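So, Magnus Tosh and Merike Lūse are engaged. I have followed both of them since the first series of Flurkness and I would like to collect in one place what we know and what people only wish to be true. Long thread, please bring tea.

2 replies 40 likes

The news came out on 12/01/2025, in the evening, when most of us were doing the dishes. One photograph on her account, two hands on a railing, no text except a small sailing boat emoji. He put the same photograph on his account an hour later, without the boat.

The boat matters for those who watched the programme. In the fourth episode her character Ilse says she will marry only a man who can bring a boat home in fog, and his character says "Then I will learn." He does not learn. He sinks it in the next episode. But the fans kept the line.

26 likes

First point, the ring. It is from Pletberg, this is confirmed by Pletberg themselves, who shared the photograph on the same evening and wrote that they were "very glad for M and M". It has a grey stone, oval, with a thin band. They did not say the price and I will not guess it. Some gossip pages already guessed it and their guesses are very far from each other.

Second point. Many people write that it is the same ring which Ilse wears in the last series. It is not the same. Ilse's ring has a square stone and she wears it on a chain, never on the hand. I watched three episodes again to be sure. My husband asked if I was ill.

1108 likes

Third point, how long they are together. The official answer, from her interview with the magazine Ķēniņš, is "longer than you think and shorter than my mother thinks". I have read this sentence many times and I still cannot take a date out of it.

What we can say: at the party for the end of filming they arrived in separate cars. At the awards dinner after that they also arrived separately, but they left by the same side door. A fan at the hotel bar saw this and wrote it down at the time, and people were quite rude to her. I think somebody should now say sorry to her.

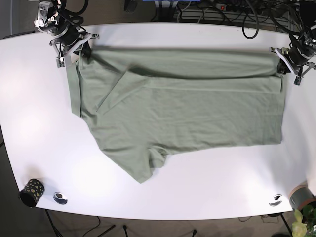 They were together already in the second series, you can hear it in the kitchen episode, writes a reader who would like to stay without a name, and she adds that no two colleagues laugh like this over a burnt potato.

I like the potato theory very much, but I must be fair. The kitchen episode was filmed when he was still living in another country and came only for the filming weeks. He told this on the radio. It is possible to fall in love in filming weeks, of course. It is just not proof.

2 replies 26 likes

About the interview in Ķēniņš. It is six pages and most of it is about her new play, so if you buy it only for the engagement you will be a little disappointed. The engagement is on the last page and a half. I bought it at the station kiosk, where the seller told me I was the fourth one asking.

My favourite part is when the journalist asks who proposed. She says that he did, but that he started the sentence in the wrong way and it sounded as if he wanted to leave her. She was already angry when he came to the second half.

He is known for this. At the fan evening he thanked "everybody who did not come" and stood there for a while until he understood why we were laughing. He wanted to thank the people who watched at home.

40 likes

Now the wedding. The magazine says February and it says Drernavitz. For those who never heard of it, Drernavitz is a small town on a lake, with a castle which has only one good tower, and it is the place where the winter scenes of Flurkness were filmed. The hotel there still has the wooden sign from the series above the bar.

It is not confirmed by their agent. The agent said "a private celebration at a private time", and this can be every place and every month. But the journalist of Ķēniņš writes Drernavitz two times and she was sitting with Merike at the table, so I tend to believe it.

Please do not book the hotel now in order to see the wedding. I saw people planning this in the fan group and I do not like it. They gave us five series and they answered letters by hand. We can leave them one afternoon.

1108 likes

And if you live in the region and you know something about the day, maybe do not write it under my posts. I will hide it. I do not want to be the place where it came out.

What we are allowed to discuss, in my opinion, is the dress. She wore green at nearly every big evening, first the dark one with long sleeves, later the pale one with the pockets. When she was asked about white for the stage she said that in white she looks like "a person who came to repair the fridge".

So I hope for green. My sister says cream. My mother says that a wedding in February needs a coat first of all, and then you can think about what is under the coat.

26 likes

On his side there is less to discuss. He has one good suit. It is dark blue and we have all seen it. If he buys another one I will be surprised and a little sad.

Then the question which I receive the most: does it mean there will be a new series of Flurkness? I am sorry, I do not think so. The writer said when it finished that the island was closed for him. The set was taken down, the lighthouse was only a front with nothing behind it, and the boy who played Ilse's nephew is now taller than Magnus.

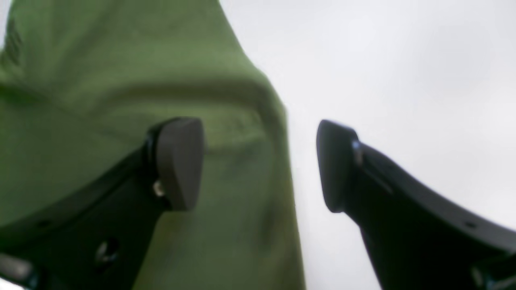
A Christmas special would be enough, one hour, they marry in the lighthouse and the ferry is late, suggests somebody under my last post, and he asks whether we could all write to the channel in a polite way.

We can write. I am not against it. I only remember that we wrote after series three too, and the answer was a printed card with a picture of the ferry. I have it on the wall by the telephone — it is a nice card, but there was no answer in it.

40 likes

I would also like to ask people to stop with the comparison to his former girlfriend. She congratulated both of them with a normal, friendly message and some pages made from it a "frozen greeting". I read the message in the original language. It is not frozen at all. The word she used is the one you say to a cousin you like. The translation made it stiff, and I know a bit about this, as English is my third language and I probably sound stiff here as well.

The same with the story that Merike's father "refuses to comment". He has a garden shop. They telephoned him in the shop and he said he had a customer.

2 replies 1108 likes

Some corrections, as I promised to correct when I am wrong. Earlier I wrote that the photograph was made on the ferry. Three people told me that the ferry has a white railing and in the photograph the railing is dark. You are right. It could be the pier at Drernavitz, it could be any balcony in Europe. I take the ferry back.

I also wrote his second name with one letter too many in another post. I have changed it. Thank you to the person who told me privately and not in front of all.

To those who ask if I am sending a present: no. I do not know them. I thought about a card and I think I will send a card, to the agent, with the boat on it. The shop near me has cards with swans and cards with champagne glasses, and one with a boat which is for retirement. I will cross out the retirement.

26 likes

If Ķēniņš has the wedding pictures later I will read them and tell you what is in the text, for the people who cannot buy it abroad. I will not copy the pages, please do not ask me, the last time I had a letter from them.

And for everybody new, who came here only through the engagement: start with series one, but if the first episode is too slow for you, go to the second and come back. There is a lot of sheep in the first one. Magnus arrives only after the sheep, with a suitcase which does not close, and she is on the pier and tells him that the hotel is full.

The hotel is not full. You will see it in series two.

40 likes 2 shares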